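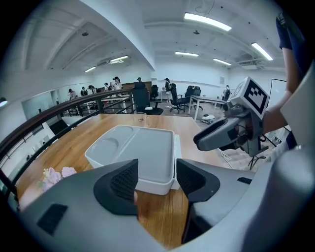
Slide 1. Two handheld grippers at the table, tray between the left one's fingers and clear cup just behind it, shared office floor behind.

Speaker notes, Callum Tosh, 16 Feb 2025
Talk: Writing rules for handheld demonstration work

Leave slide 1 up while people sit down. Start with scope. The talk covers the Badora working rules for recording demonstrations with handheld grippers. It does not cover robot cell safety. Anyone who came for guarding and stop circuits should be pointed to the afternoon session now.

State the problem. Until December each site had its own habits. Usska reset the table after every take. Namen reset when the operator felt it had drifted. The two sets were merged under project Yule, and the merged set was hard to use. We had 2,264 takes, and 233 of them had no usable start state on record. Say both numbers slowly. Do not convert to a percentage; someone always asks how it was rounded.

Rule group A, the work area.
Point to the table on the slide. Tray, glass cup, artificial flowers. Every object on the table is listed on the setup sheet, including objects the task does not use. The flowers count. An operator who moves them to make room has changed the setup and opens a new sheet.
Clear items get their own line on the sheet. The cup on the slide is nearly transparent against the wood. Our rule is to record the background surface along with the item. We do not ban clear items.
Railings and other fixed structure beside the table go on the site drawing. Reach toward them is limited by the drawing, and the operator does not judge it by eye.

Rule group B, the grippers.
Point to the mesh pads on the fingers. Pads are inspected before a session and after any change of object set. A worn pad is replaced together with its partner. Mixed pads were allowed at Namen under the old text. Withdrawn.
Point to the marker cube on the right-hand unit. Marker faces are kept clean and fully attached. No tape over a face, no handwriting on a face. If a cube has been removed and refitted, calibration is repeated before the next take, even if the cube looks straight.
Cables: the operator checks that hanging cables clear the objects through the whole motion. Wording was argued over. The first draft said "cables must be secured," and operators secured them so tightly that wrist motion suffered. Current wording is "clear through the full range of the task."

Rule group C, people.
The floor behind the table is in use. Eight people are standing in the distance on this slide. Open floors are permitted under our rules with 3 conditions: a notice at each entrance, consent on file for anyone who can be identified, and a named person who can stop the session. Read the conditions out. They are not on the slide.
Bystanders are not asked to freeze or hide. Chairs and desks in the background stay where the floor users want them.
If asked about faces: blurring is done before the data leaves the site. Do not go into the method.

Rule group D, records.
One sheet per setup. Sheets are closed the same day. Retakes keep their own number; no overwriting. A failed take is kept and marked failed. Usska used to delete them, and we lost the ability to say how often a task fails.
Audit size is 10 takes per site per month, drawn by the office and never picked by the site.

Open points, if time allows.
Lighting. The present text says "normal office lighting," which is too loose. Proposal is to record which ceiling panels are on.
Left and right naming. Badora names grippers from the operator's side. Namen's older sheets used the viewer's side. Conversion table is in the handout, page 3.

Questions. Repeat each one into the microphone before answering. Requests for the full rule text go to the Badora desk by the door.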